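Opinion > Fossils > Naming and Renaming

Print this page | E-mail this page

Too many dinosaur species are named from too little bone. A single tooth or half a vertebra should go into a drawer with a number on it, and stay there until something better is found.

The Calteven beds are a good case. More than 200 scraps of bone have come out of them, and 18 names have been hung on those scraps. I would keep 2. The rest rest on pieces that could belong to almost any mid-sized meat eater.

Specimen 2438 from Sotisard is a broken claw – no hand, no arm. It got a new name anyway in November.

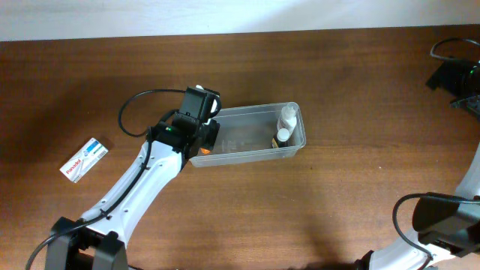 A name ought to wait for parts that join up. With a whole limb you can follow the long link to the wrist, as you can on the white robot arm on the left, and say how one piece meets the next. A loose claw gives you none of that. The Irkorlow museum still labels its single teeth "theropod, indeterminate," and I wish others did the same.

Contact | Copyright Queiroz Fossil Pages | Back to top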